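暮らしの手入れメモ　ロボットの実演会で拾った掃除と片付けのコツ

Mundoraの公開日に行ってきた。Vovtonのアームが床まわりの片付けをする実演が目当てで、入場は無料、1回の定員は3組。予約はサイトから取れる。

見学しながら、家でもそのまま使えそうなことをメモした。

・床のものは、先にどかす場所を決めてから持ち上げる。
アームは物をつかむ前に、置き場所の上まで一度動いて戻ってきた。人間は持ち上げてから置き場を探すので、結局もとの場所に戻しがちだ。

・背の高い入れ物は壁から指2本分離す。
係の人の話では、壁にぴったり付いた物はつかみにくいそうだ。離しておけば、ハンディモップの先も入る。

・柄の強い床は、横から光を当てて見る。
石目や筋の多い床では、小さなかけらが模様にまぎれる。懐中電灯を床すれすれに置くと影が出て見つけやすい。

・面の多い花器やくず入れは、上から下へ一面ずつ拭く。
ぐるぐる回して拭くと、角のところに拭き残しが出る。裾の角は綿棒を使う。

実演の床は赤茶色の大理石で、白い筋が細かく走っていた。その上に、縦に面を取ったベージュの背の高い器のようなものが立っている。黒い指は開いたまま、床の少し上にある。
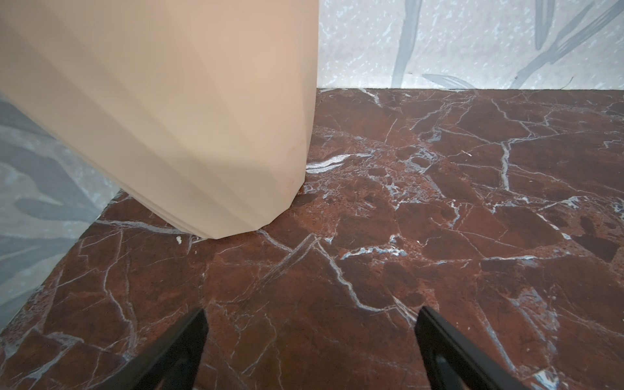
Melisさんからは、うちの大理石はクエン酸で拭いて白くくもらせてしまったので、道具の前に洗剤のことを書いてほしい、という声が届いた。そのとおりで、大理石は酸に弱い。クエン酸、酢、酸性の浴室用洗剤は使わない。ふだんは乾いたモップでほこりを取り、汚れたところだけ固く絞った布で拭く。落ちなければ中性洗剤を薄めて使い、水拭きと乾拭きで仕上げる。くもってしまった場合は自分で磨かず、石材の業者に相談したほうがよい。

会場の売店ではTrellicoの道具も買えた。値段は次のとおり。

マイクロファイバークロス　698円
すき間用ハンディモップ　800円
伸縮柄の床用モップ　2396円

クロスとハンディモップを買った。クロスは毛足が短く、石の床でも引っかからない。洗うときに柔軟剤を入れると吸水が落ちるので、入れずに洗って陰干しする。ハンディモップは柄が少し短い。冷蔵庫の横には届くが、洗濯機の裏は無理だった。

次の公開日は1月の予定。床が冷えるので、厚手の靴下をはいていくとよい。会場は途中から靴を脱ぐ。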